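# Gritty board or soft mat for the sorting table?

**Ostville Bench & Workshop Board › Benches, Tables and Storage**
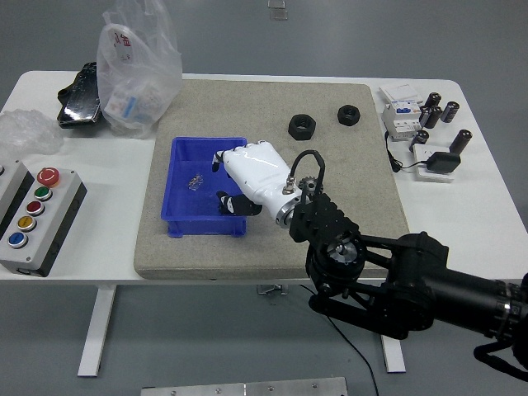

*My table in November, blue tray on the board, breakers and caps parked at the right end.*

**timo_m** (92 posts)

Hi everyone, and sorry in advance for the length, I've been saving this one up while I drink my coffee. I've finally got the white table set up for sorting and unpacking, and I wanted to ask how the rest of you handle the surface, as I'm going back and forth on it.

The big beige board takes up most of the top. It has a texture like sandpaper, and what I love about it is that things stay where I put them. The old setup was a bare slick tabletop, and I spent half my evenings on my knees looking for washers (my knees are not what they were, and neither is my eyesight). Now I can set something down, go answer the phone, come back, and there it is.

The trouble is cleaning it. Dust and little bits of packing plastic settle into the grit and a cloth just snags. I also wonder about anything with a nice finish, which I've been putting in the blue tray to keep it off the rough stuff. So: do I keep the board, or get one of those soft roll-out mats? My neighbor swears by the Shek one.

Second question, while I have you. The right end of the table has turned into the electrical corner, with the breaker-looking unit, five capacitors and the power strip, and the upper left has turned into the bag-and-bubble-wrap corner. Would you move either of those off the table completely?

Thanks for reading all that!

Timo Mühlbauer

---

**pegboard_annie** (3,734 posts)

Oh, I do enjoy a table thread! Keep the board, Timo. I went to a soft mat two years ago on everybody's advice and it was lovely for a month, and then every screw I dropped on it left a dent and every dent collected fluff. I ended up putting the mat under the sewing machine, where it's been very happy.

For the cleaning, stop using a cloth. Get a wide, dry paintbrush, the cheap kind, and sweep the whole thing toward you into a dustpan held under the edge. If there's still film stuck in the grit, a strip of packing tape pressed down and lifted picks it right up. I do mine at the end of the day while the kettle's on.

And use the blue tray more! I like those low sloped sides, you can slide a part up and out with one finger. Is that a scrap of wrapping in the middle of it, though? I'd give the trash its own tray. I threw away a perfectly good spring once because it was sitting in a nest of cellophane.

---

**Rudy_in_back**

Going to disagree with Annie here, with all the affection in the world. Grit is wonderful for holding heavy things still and terrible for anything you care about. Those two black hex nuts at the top of the board will sit there until spring and not mind a bit. A painted cover or a clear plastic lens is another story, one little slide and you've got a scratch you'll be looking at forever.

What I did was go half and half. Rough board on one side for hardware, soft mat on the other for anything with a face on it. The Shek mat is fine, by the way, although mine arrived rolled up so tight that it took 8 days under a stack of phone books to lie down flat. Yes, I still have phone books.

On the electrical corner I feel more strongly. I'd get the power strip off the tabletop. Screw it to the wall or the underside, anywhere that a stray bit of metal can't land in an open socket. You've got loose nuts and live outlets on the same surface and that would bother me every time I walked past.

---

**timo_m**

Annie, the paintbrush worked like a charm. I went and tried it before I'd even finished reading your post. And guilty as charged on the scrap. I've been using the tray for whatever I happen to be dealing with, good parts and wrapping together, and I can see how that ends.

Rudy, point taken about the strip. I'd put it up there because I was tired of crawling underneath (see: knees). Would the front edge of the table be a bad place for it? The legs are metal and I don't see an easy spot to fasten anything to them.

---

**Rudy_in_back**

Front edge is where your hip goes, so I wouldn't. If there's a wall behind that end, put it on the wall at elbow height. You'll never crawl again.

---

**marlo_k**

Can I put in a word for the capacitors? You've got them standing in a huddle right next to the breaker unit, and they look smart that way, but tall narrow things in a group go over like bowling pins. I keep mine in a shallow box with a cardboard grid, the sort of divider that comes in a case of jelly jars. Each one gets its own square and I can still read the labels.

Also, and I'm sure you know this already, if any of those have been in use, please make sure they've been properly discharged before they go in with anything metal. My brother-in-law welded a teaspoon that way.

I'm with Rudy on the power strip and with Annie on the board, so I suppose I'll be popular with both.

---

**timo_m**

No teaspoons in the workshop, but thank you, Marlo, I'll take the warning seriously. The jelly jar divider is a great idea and I know exactly which cupboard ours is in.

Nobody's touched the bag question yet. I tend to leave things in their bags at the upper left until I've checked them against the order, which means that corner is always a bit of a jumble. There's the plastic bag with the red printing with a small box still in it, something else in shiny wrap beside that, and the bubble wrap that I keep meaning to fold.

---

**pegboard_annie** (3,734 posts)

Bags go on the floor in a crate! Or a hook, if you have one. I'm firm about this. A table has a certain amount of room and if you let the mail onto it, the mail wins. I have one crate marked IN and I only bring up one bag at a time. Open it, check it, put the contents where they live, flatten the bag, next.

Bubble wrap I save, but in a pillowcase on the back of the door. When the pillowcase is full I stop saving.

---

**oldtinbox**

See, I'd leave the bags right where Timo has them. He's got a whole big board in the middle to work on and the corner isn't hurting anybody. I tried the crate on the floor and what happened is that I forgot about it, and found a set of hinges in there a year and a half after I'd bought a second set to replace the ones I thought got lost in the mail. If a parcel is up on the table looking at me, I deal with it.

I'll grant you the bubble wrap. That can go.

On the trays, I bought a stack of 6 from Nollia in different colors and gave each one a job: checked, not checked, returns, trash, hardware, and one for things I can't identify. That last one is the fullest. If you like your blue one, get a few more and pick a different color for the trash.

---

**pegboard_annie** (3,734 posts)

Tin, I remember the hinges. I believe I have the second set.

---

**oldtinbox**

You do, and you're welcome to them.

---

**Rudy_in_back**

One more thing on those two nuts, Timo. From here they look close in size but not the same, the left one's a touch bigger. If you have many like that, do yourself a favor and thread each one onto its own bolt before you put it away. I lost a whole afternoon once trying to start a nut that was never going to fit. My big ones live in the bottom row of the Pladitz cabinet, on their bolts, and the drawers hold up fine with the weight as long as you don't pull them out all the way.

---

**timo_m**

You're right, they're a bit different, and I'll put bolts in them. Good eye.

All right, I've made up my mind on most of this. The board stays and gets the paintbrush treatment. I'll order a small soft mat for the nice stuff and see if I can find a spot for it beside the board – maybe only rolled out when I need it. The power strip goes on the wall as soon as I've found my drill, the capacitors get the jelly jar grid, and there'll be a second tray for trash, in some color I can't mistake for blue.

I'm siding with oldtinbox on the bags for now, sorry Annie. I know myself, and a crate on the floor would be a tripping hazard by lunchtime. The bubble wrap is going in a pillowcase, though, if my wife can spare one.

Does anyone know if the Shek mat can be cut down with ordinary scissors, or does it fray?

---

**marlo_k**

Ordinary scissors did it for me, but go slowly, and mark your line on the underside first. No fraying on mine so far. I rounded the corners off too, because the square ones kept curling up and catching my sleeve.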